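We use cookies to remember your settings and count visits. By carrying on you agree to this. Accept - Manage preferences

Moving house with small children: your questions, my answers

I'm Eimear Dunne and I've moved house a lot, most recently from Tultach to Altden with two children under five and a cat who hates everyone. Since I wrote about it I've had the same questions over and over in my inbox, so I've put them all on one page. I'll add to it when more come in. Last updated 2020-06-11.

When should I tell the children?

Mine were four and nearly two. I told the elder one six weeks ahead and I think it was too early (she asked if it was today every single morning, including the morning after we'd already moved). The little one I told the week before and he said "van" and went back to his toast. If I had it to do again I'd say two or three weeks for a child under five. Older ones need longer, especially if there's a change of school, and they'll hear you on the phone to the solicitor anyway.

What do I pack first?

Anything that lives on top of a wardrobe. Then books, then the good glasses, then winter coats if it's summer and the paddling pool if it isn't. Leave toys until nearly the end. I packed a big box of them early on thinking I was being terribly clever, and they wanted every last thing in it by teatime. I ended up slicing the tape open and packing it all over again on the Thursday night.

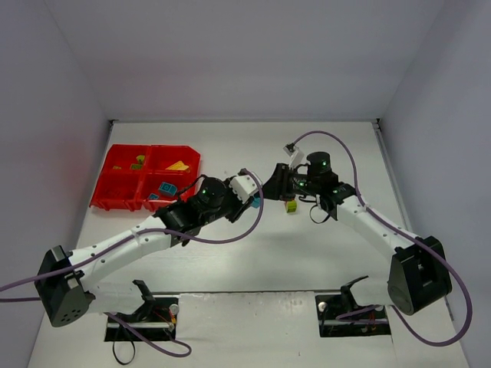 Label the sides of boxes, not the top, as you'll be stacking them. And write the room it's going to, in the new house, which might not be the room it came from. We had a box marked "small bedroom" that went up and down the stairs all afternoon while my husband and the removal man both tried to be polite about it.

How much did it cost you?

People are shy about asking this but you shouldn't be! The removal firm charged us 970 pounds, with packing of the kitchen included. We had two other quotes, one for 1000 and one for 2000, and I still can't tell you what the dear one was going to do for the extra. Ask whether the quote covers taking beds apart and putting them back together. Ours covered the first half of that and not the second, and we all slept on mattresses on the floor the first night, which the children thought was the best thing that had ever happened.

Should the children be there on the day?

If you've anyone at all who'll have them, no. My uncle, Donal Ó Dubhghaill, took both of mine from breakfast until the van was empty and brought them back full of chips. I know not everyone has an Uncle Donal. A friend of mine kept hers at home and set up one room as theirs, with the door shut, a rug, snacks and a tablet, and cleared that room last. She says it went fine apart from the snacks running out by eleven. Double the snacks.

What goes in the "first night" bag?

I'm a bit of a bore on this subject. Here's mine:

- pyjamas and bedding for everyone, in one bag per person
- toothbrushes and the toothpaste they like
- kettle, tea, mugs, milk in a cool bag
- toilet roll (more than you think)
- a sharp knife and a screwdriver, wrapped in a tea towel
- phone chargers
- night light
- the special teddy, which travels in the car with you and never, ever in the van
- a handful of chunky bricks or whatever they'll play with on a bare floor

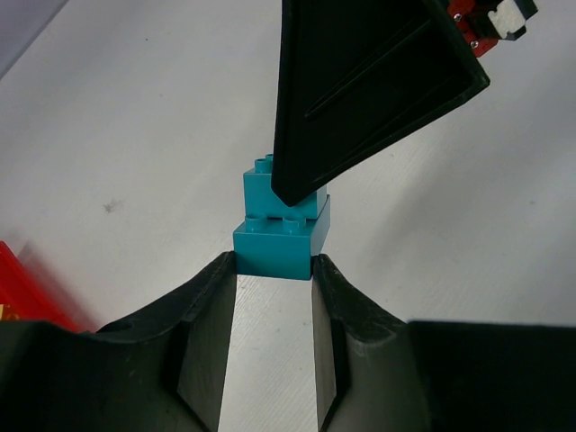

- nappies and wipes, even if you're mostly past nappies
- cat food, if you've a cat
- something for the grown-ups for when it's gone quiet

Which bedroom do you set up first?

The children's, always. Beds, curtains or at least a blanket pinned over the window, and the night light plugged in. We were in Altden in June, so it was broad daylight at bedtime and I was up a ladder at half seven with a bath towel and a box of drawing pins. Check your windows before you go. Your old curtains won't fit, they never do.

My toddler has stopped sleeping since we moved. Is it normal?

It was for us. He'd slept through since he was one, and for the first three weeks in the new house he was in with us by two in the morning. I'm not a doctor or a sleep person, so if you're worried do ring your health visitor. What helped here was keeping bedtime boringly the same - bath, milk, the same two books - and leaving the landing light on. It came right by itself in the end.

Did you get rid of things before or after?

Before, mostly, and I wish I'd been braver. We paid to move a broken high chair! I drove it to the tip myself the following week. Baby clothes went to my sister in Pant, and the outgrown toys went to the playgroup, who were very nice about the ones with no batteries in.

How do I explain that we can't go back to the old house?

This was the hard one. My daughter asked to "go home now" after four days and I had a little cry in the utility room. We printed some photos of the old house and stuck them in a scrapbook with her, and she drew the cat in the back garden. She still takes it out now and then. She calls it the Tultach book, and last week she added a picture of the new bath.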